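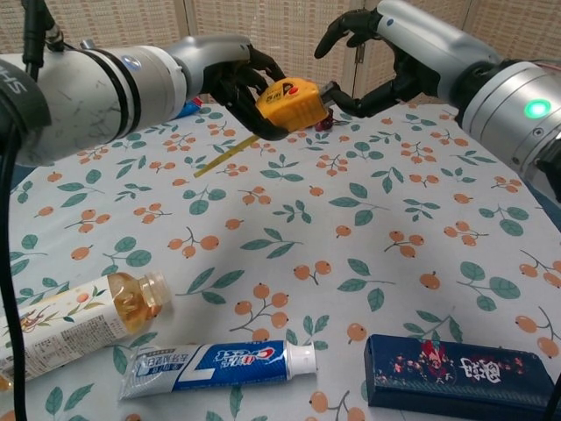
Credit spreads as a recession signal

gbhat
Posted in August
Orneck's high-yield index closed at 694 basis points over gilts. Past 1,000 I would call it distress. At this level I would only trim cyclicals.

d_kuhlmann
The level tells you little. Sequeira's index has a different sector mix and barely moved. Look at the change over 5 months.

gbhat
Sequeira drops anything below single B, so it will always lag. I use both - the gap between them is the signal. 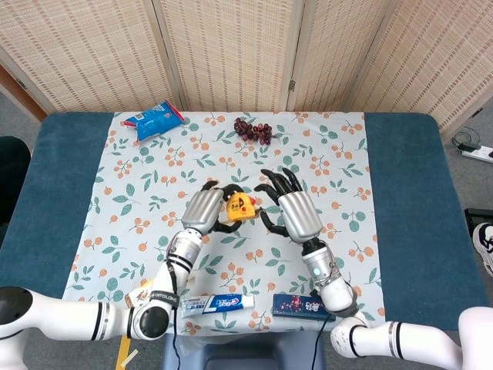 It has widened every month since spring, and most of that is two retail issuers.

wtaipe
Then it is a retail signal. Strip out Clasov and Benon and run it again.

d_kuhlmann
Agreed. Orneck lists 1,332 bonds, but it weights by face value, so large issuers dominate.

gbhat
Disagree on stripping them out. Defaults start somewhere. Will post the equal-weighted series tonight.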